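Home | Topics | Robotics | Glossary | Index

Teaching by demonstration
4 min read

Teaching by demonstration is a way of getting a robot to do a job by showing it the job. A person moves the arm by hand, or steers it from a distance with a controller, while the machine records every joint position along the way. Software then looks for what the recordings share and builds a set of movements from them. It is a wonderfully direct idea, and people with no programming background can often give a usable demonstration on their first day.

Hand guiding, also called kinesthetic teaching, suits slow and careful work. The teacher feels the weight of the arm and can sense when a joint is near its limit. Remote control keeps the teacher's hands out of the camera views, a great help when the robot must later work from those same views.

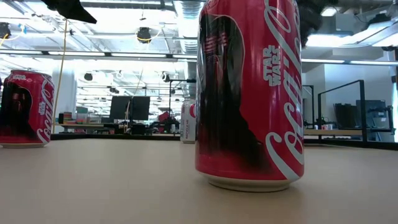
Drink cans on a tabletop, a common kind of object for grasping practice.

Everyday objects make superb teaching material. Cans are smooth, round and easy to knock over, so a small error in the approach shows up at once. The Rernley method, named for the workshop where Tegan Grimshaw developed it, asks for 20 demonstrations per object, with the start position changed each time. Yurii Pylypenko later extended it to crowded tables, and his Flametberg collection holds 2650 recordings, 235 of them failed attempts kept on purpose. Those failures are a treasure! They let a learner compare a poor grasp with a good one.

See also: Remote operation; Grasp planning; Corrigan controller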